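The Tripod You Will Carry

November 2024

Everybody who takes photographs in low light has bought a tripod that stays in the cupboard. Mine weighed more than the camera and both lenses together, and after one summer of walking I stopped to take it out of the house. So when people ask me which tripod is best, I ask first how far they want to carry it.

The Skevton Gurkside was made for walkers. It has four leg sections, folds to 50 centimetres and comes with a plain grey bag with one strap. The price is 209 pounds, which puts it in the middle of the market, where the choice is the most difficult. Cheaper models shake in the wind. More expensive ones are lighter, but you are always afraid to scratch them.

I took it in May to Skoddale, for the long path above the reservoir. It was a good place for a test, with soft ground, wet stones and wind from the side. With the legs at normal height I could make exposures of up to 30 seconds and the stones stayed sharp. When I raised the centre column fully, they did not. This is the old problem of all travel tripods, and the Gurkside has not solved it. I advise to leave the column down and bend your back a little.

The twist locks are very pleasant. A quarter of a turn is enough, and they work also with gloves. The ball head I liked less. It holds the camera well, but the knob for the panorama movement is small and sits too near to the main one, so I loosened the wrong knob 2 times and my camera looked suddenly at my boots. The Stanciu head, sold separately, fits the same screw and has bigger knobs, but it adds weight - and weight is what we wanted to avoid.

At home a tripod is useful too, and it is a pity that many owners forget it. Glass and shiny surfaces are a good exercise for the evening, when the light is weak and the reflections are everywhere. 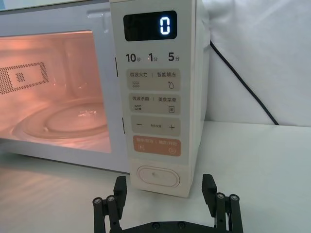 Warm light behind glass, against a white cloth.

Try to set the exposure for the bright part first, then make one more picture for the dark part and compare them on a big screen. Use the self-timer, so your finger does not move the camera.

After the mud of Skoddale I washed the legs with clean water and let them dry open for one night. The locks come apart without tools, and the small plastic rings inside must go back in the same direction as before.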